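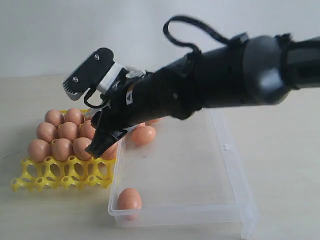

Figure 1. A yellow plastic egg tray on a light beige tabletop.

4.2 How households talk about the tray

We had planned to spend this section on eggs. The interviews had other ideas. When people in Wurwood were asked how they bought, carried and kept their eggs, they answered the first part in a sentence or so and then moved on, with some warmth, to the tray. Trays were lent, owed, fetched back and in one case mentioned in a will (see Section 5). A plastic tray of the general kind shown in Figure 1 costs very little at the Narora hardware shop, and everyone we spoke to knew what it cost. The price did nothing to calm the discussion.

The diary sheets produced 3,797 separate entries, of which a surprising share deal with the whereabouts of something to put eggs in. Coding these was the work of Reet Petrauskas and Zane Dzene, who coded independently and then met to compare. They disagreed mainly over the verb "borrow". In Wurwood it covers taking a tray with permission, taking a tray without permission, and having had a tray for so long that the question of permission has lapsed. Petrauskas wished to split these. Dzene, who grew up in the district, held that the speakers did not split them and that we had no business being tidier than our informants. The single code was kept, and the argument is preserved in the appendix for readers who enjoy that sort of thing.

Card trays were treated quite differently. They were handed over with the eggs and never mentioned again, except as firelighters or for starting seeds. Plastic trays were handed over with a phrase. The commonest was "when you're next passing", which appears in both villages and which newcomers to Wurwood took to mean that there was no hurry. There was a hurry. Long-standing residents put the acceptable delay at one further purchase of eggs, and could name the households that had gone beyond it, often starting with their own relations.

In Sasow the pattern was looser. Eggs there are mostly bought from a roadside box with a tin for the money, so the seller may not know who has the tray, and resentment has nowhere in particular to settle. It settled instead on the box. Informants complained of its hinge, its lean and the slope of the verge in front of it, and only when pressed did they bring up trays at all. We read this as the same feeling finding another way out, although Ojārs Kivi, who read a draft of this paper, has pointed out that the hinge is in fact very bad.

Two points bear on the argument made in Section 2. The first is that a tray's value in talk has little to do with its price. Uibo's account of village lending would have us expect cheap goods to drop out of the reckoning, as matches and string do. Trays stay in. They are cheap, but they go back and forth between the same few kitchens, and each trip is a small test of whether the other party is keeping count. Matches get used up, and nobody can be asked to bring them home.

The second point concerns marking. Several households wrote their names on the underside of their trays, and all of them explained, unprompted, that this was no reflection on anybody. One woman in Wurwood had painted her initials on hers and then, feeling that this looked pointed, had painted initials on her buckets as well. Marked trays were returned no faster than the others, so far as the diaries can show. They were simply returned with more conversation.

We should be careful about how far this goes. The diaries were kept in July, when hens lay well and most kitchens have more eggs than they want, and a winter round might have given us a paper about eggs after all. Both villages are small. The diarists also knew what we were studying, and at least one began bringing trays back early — a courtesy to science which we have had to leave out of the totals.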